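Tillosside lab puts two gripper finger sets through kitchen tool trials

The robotics lab at Tillosside has finished the first stage of a comparison between two sets of gripper fingers on its two-arm bench, and has picked one of them for the next stage. The work was led by Arash Mazandarani, with Amna Bugti handling the camera setup and the logs.

The two sets are known in the lab as Monti and Cleltado. Monti is a stiff metal finger with a flat pad. Cleltado uses the same mounting pattern but has a softer face that gives a little when it closes. Both bolt onto the parallel grippers the lab already owns, and both run on the same controller, a unit called Tromis that was brought in last year. Changing from one set to the other takes a few minutes with a hex key.

The task was kept simple. An arm had to take a spatula by the handle, lift it, move it and put it down in a container. Operators guided the arms by hand controls for the first 100 runs, which were used only to settle the closing force and were left out of the results. After that, the lab recorded 1,571 runs between October and December, split between the two finger sets.

Mazandarani said the handle was a better test than the blocks used in earlier work. "A block forgives you," he said. "A handle is thin, it's long, and most of the weight is at the other end. If the pads are a bit off, the whole thing swings."

Slips were logged whenever the spatula turned in the fingers far enough that the operator had to stop and start over. The Monti set had 64 of these and the Cleltado set had 59. Mazandarani said the gap was too small to decide anything by itself. The choice came down to wear. The soft faces had to be replaced twice, and the metal pads were still in use at the end.

The next stage will use the Monti fingers on both arms. 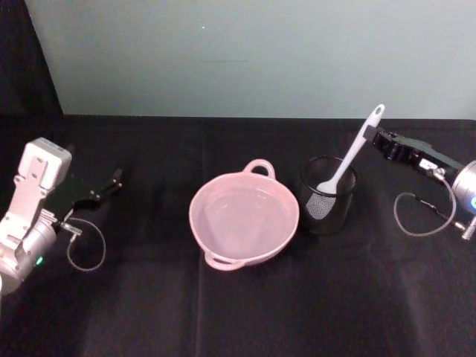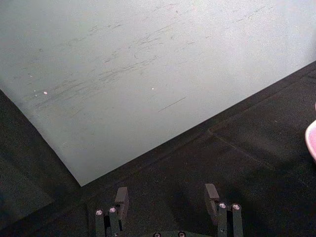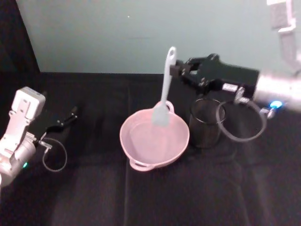
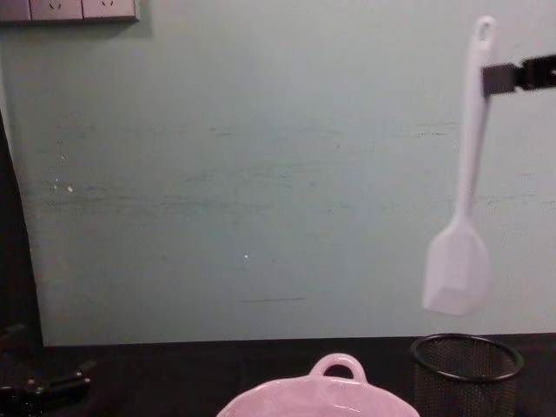 Camera placement took up more of the schedule than the fingers did. Bugti compared a head-height view, a chest-height view and a view from the wrist, and asked the operators to work from each one in turn. The head-height view was the favorite, and it is easy to see the appeal: it takes in both arms and the pink bowl together, while the wrist view gets the open fingers close up and only a sliver of something pink at the far right. The chest-height view has the mesh holder at its lower edge with the spatula hanging over it, and operators said it was the one they trusted most for judging height above a rim. Bugti has kept all three for now. She said the wrist camera was least useful while an arm was traveling and most useful in the last inch before the fingers close, so the lab will keep recording it even if operators choose to watch a different screen.

The Tromis controller gave some trouble in the first weeks. It dropped its connection to one arm when both were started at the same moment, and runs had to be thrown out. A firmware update in November fixed the fault. Start-up is now staggered by a second as a precaution, and the operators have been told to leave that setting alone.

Mazandarani's group plans to add a ladle and a whisk in the spring. Finger drawings and the run logs will be shared with other labs on request once Bugti has finished checking the time stamps.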